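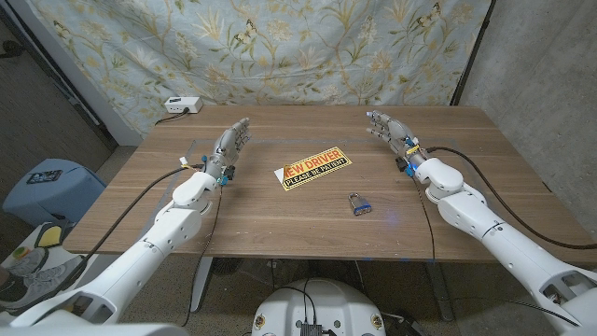

A two-armed robot at the table, with a "NEW DRIVER" sign and a small padlock between its hands.

Edith Cuadros wrote the floor rules for the Esora robots at Ernuvard's workshop in Bragança. The first version came out in February and ran to 3 pages. "People skipped it," she says. "Now it's one sheet."

The first rule is that only one person gives commands during a session, and that person says so out loud. The second covers reach. Anyone who needs to move something on the table stops the arms first – even for a padlock.

Cuadros also wants cables checked before each start. "You look at the wrists, then follow the cable back," she says. Her team has logged more than 200 sessions under the new sheet. She is still unhappy with the section on visitors and plans to rewrite it.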